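FOR IMMEDIATE RELEASE

One Tin, One Table: Rekska Brings Its Small-Things Tidy-Up Back to Carkent in October

CARKENT – The cookie tin is coming back out of the cupboard. Rekska, the home organizing group based in Carkent, will run its One Tin, One Table program again this October, and this time it has grown to three evening sessions, a printed guide and a tin exchange with 585 clean, empty tins ready to go home with people who need one.

The idea is as simple as last year. Pick one table, desk or counter in your home. Gather up the small things that have landed on it. Find one tin with straight sides and see what belongs inside. You don't need to buy anything, and you don't need to have a whole free weekend (we checked: most of us don't have one either).

We were thrilled by how many households took part the first time, and even more by what they told us afterward. People wrote in about finding spare keys, a grandmother's thimble, stamps that were still good, and more lip balm than any family could use in a lifetime. One household in the Hadar district did the desk in the hall, liked it so much that they went on to the kitchen windowsill, and then talked the neighbors across the landing into doing theirs.

Why a tin?

Plenty of containers will do the job, and we have nothing against a shoebox. But a flat rectangular tin has a lot going for it. The walls are stiff, so packets can stand upright along the side. It wipes clean. It is low enough that you can look down and see most of what you have, and a lot of homes already own one that once held almond cookies or shortbread and has been too pretty to throw away.

The size matters too. A tin fills up quickly, and that is when the useful decisions get made! Does the dental floss live here or in the bathroom? Will anyone eat that snack bar this week? Is the remote control staying on the desk, where everybody reaches for it?

What goes in, what stays out

Our program guide gives a page to each kind of small thing, with suggestions from last year's households. Sealed snacks, tissues and single-use sachets do well in a tin. Wallets and remote controls usually get their own spot next to it, where hands can find them. A small mat at the back of the table is a good place for the things that leave the house with you.

Wrapped packets with the label facing out were a favorite tip. If you can read what a thing is without picking it up, you are far less likely to buy another. Long, narrow packets can go in on end along one wall, boxes flat on the bottom, and anything soft on top or pushed into a corner.

Crumpled plastic bags are the one item that divided people sharply. Some swear by keeping a clear bag or two in the tin to hold loose bits. Others want every one of them folded and put in a kitchen drawer. The guide prints both opinions and leaves it to you.

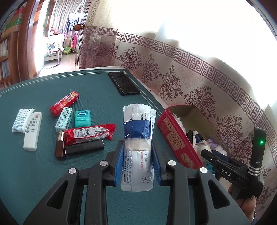
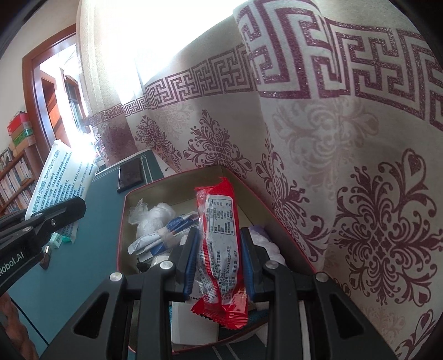

An open tin on a teal surface, with some small things already inside and others next to it.

The October sessions

All three sessions start at 6 p.m. at Esfahani Hall in Carkent. Doors open a little early for anyone who wants a good seat or a cup of tea. Each session is free and stands on its own, so come to whichever one suits you.

Session one: The Desk. Sachets, pens, cables, cards, remote controls and everything else that collects beside a chair. Bring a bag of whatever is on your own desk right now, and please don't sort it first.

Session two: The Bathroom Shelf. Floss, lipstick, travel bottles, tiny boxes with nothing in them. We will have good light and wet wipes. Please tighten your caps before you leave home.

Session three: The Snack Corner. Bars, tubes of candy, single packets, tea. We'll be reading a lot of dates on a lot of labels, and reading glasses are a smart thing to bring along. Labels in any language are welcome; last year's snack table had packets from all over, and it was one of the best conversations of the evening.

Sessions run for 2 hours. Children are very welcome and tend to be quick at the work, particularly when it comes to fitting one more box into a corner.

The tin exchange

The exchange will be open in the side room at Esfahani Hall during every session. All 585 tins were given by Carkent households over the summer, washed and checked for sharp rims, and we could not be happier with the selection. There are square ones, long ones, deep round ones and a whole table of flat rectangular ones. Take one, bring one, or do both. Tins with rust on the inside can't be accepted, and neither can tins without a flat bottom.

If you are giving a tin, leave the lid on but don't tape it. Lids that have gone missing are no problem for this program, as most people keep their table tin open.

The guide

The One Tin, One Table guide is free to pick up at the sessions and at the Rekska office in the Hadar district. New in this edition are a section on sharing a tin between housemates, a page on tins for people who work and eat at the same table, and blank labels at the back. Large-print copies can be requested at any session.

Taking part from home

Households that can't make it to the hall can still join in. Choose your table, fill your tin and send Rekska a note telling us what you found, what you moved and what you finally gave away. Notes from October will be read for next year's guide, so do include the odd stuff.

About Rekska

Rekska is a home organizing group in Carkent. It runs free sessions on everyday tidying, packing and storage, with a focus on using what people already own. One Tin, One Table is now in its second year.

Press contact: Rekska press desk, Hadar district, Carkent. Sample pages from the guide are available on request.

###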